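Orkham Health Boards > Medications and Supplements > Vitamin D: 3000 IU daily or one big monthly dose?

stenance_rd
Fri 6 July
My 25-OH vitamin D came back at 81 nmol/L, up from a much lower result in January. I've been taking 3000 IU daily with breakfast. The clinic on Nguyen Street now suggests a single large monthly capsule for convenience. Is there any pharmacological reason to prefer one schedule over the other?

tallowwood
Total dose is similar, so the steady-state level should be similar. The half-life of 25-OH D is measured in weeks. If you keep forgetting the daily one, go monthly.

ph_bench
Disagree with tallowwood. The parent compound clears much faster than 25-OH D, so a monthly bolus gives you a spike and then very little. Some of the large-bolus trials in older people also reported more falls. I'd stay on daily.

Storage matters too if you're buying in bulk. Keep the bottle closed, dry and below the temperature on the label.

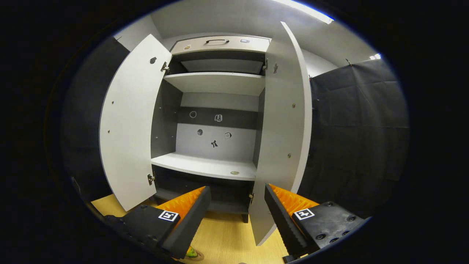 Bathrooms are the worst choice for humidity, and the cupboard over the stove is a close second. Softgels stick together well before they lose much potency — a clumped bottle is a sign to move it.

tallowwood
Those trials used far bigger doses than anything a GP would suggest here. Colour me unconvinced.

clonine
Were both tests done at the same lab? Assays differ enough that I wouldn't read much into two results from different ones.

stenance_rd
Same lab, both fasting. I also take calcium, 2 tablets at night.

clonine
Then mention the calcium before you change anything. They may want it checked at the next blood test.

ph_bench
Seconded. Ask for kidney function on the same form.

stenance_rd
Will do. Staying on daily until then.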